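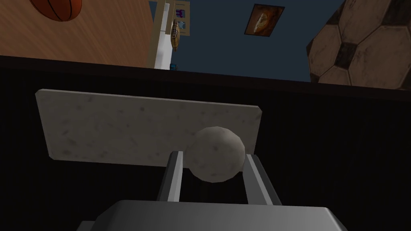 Speckled grey, round and flat.

Wadadley Home Forum > Kitchens > Worktops
Topic: Granite, or something pretending to be granite?

palomino_h
Thursday, June 6, 2024
We're replacing the worktop, after nine years of my wife asking and one week of me noticing the old one had swollen by the sink. Sikora have quoted £1,762 for real granite, fitted, in a mottled grey. The same people will do us a speckled laminate for £400 and swear that visitors can't tell. I don't have many visitors, and the ones I do have are mostly after the biscuits.
Is the real thing worth it? Small galley kitchen, one sink, gas hob, two adults who put hot pans down wherever they like.

Elvira H
Real. I've had mine since we moved in and it looks the same as the day it arrived, which is more than can be said for the rest of us. Ask about sealing though. Some greys drink up oil. I have a ring by the cooker in the exact shape of a bottle of rapeseed.

gilbertor
Laminate. £1,762 is a holiday. Nobody has ever come back from a kitchen with a tan.

Elvira H
You don't have to replace a holiday when it swells by the sink, Gilberto.

gilbertor
You haven't seen me after the buffet.

londoner_not_londono
Used to fit both. Laminate fails at the joins and round the tap, nearly always where somebody skimped on the silicone. Get the cut edges sealed properly and it will outlast your interest in it. Hot pans will kill it, so buy a trivet.
With granite check whether the quote covers the hob cut-out and the drainer grooves. On a job I did last November the customer found a separate line for "apertures" at £264. It was two holes.

palomino_h
Just looked. There is a line for apertures. It says "TBC".

londoner_not_londono
Then it's two holes and a surprise.

jhosep_a
Can I put in a word for quartz? It doesn't need sealing and the pattern is even, so you don't get one big dark blotch right where you chop the onions.

Elvira H
The blotch is the point. If you want every inch the same, paint the thing.

jhosep_a
I do want every inch the same. I lost a contact lens on my mum's granite and as far as I know it's still there.

gilbertor
That applies to all speckle, real or otherwise. I put a digestive down on ours and had to find it by touch.

palomino_h
So the argument for speckle is that it hides crumbs and the argument against it is that it hides crumbs.

Elvira H
Ask Sikora for an offcut and leave it by the kettle for a week with a bit of oil and a wet teabag on it. They wanted a £50 deposit for mine and I got it back, teabag stain and all.

londoner_not_londono
Good advice. Look at it at night too, with your own lights on. Half the warm greys go pink under a cheap bulb.

palomino_h
Offcut collected. It's on the side next to the laminate sample. My wife prefers the laminate. She thinks it's the granite and I haven't decided when to mention it.

gilbertor
After the holiday.

Elvira H
Check the back of both before you say anything. And tell us what they want for the holes.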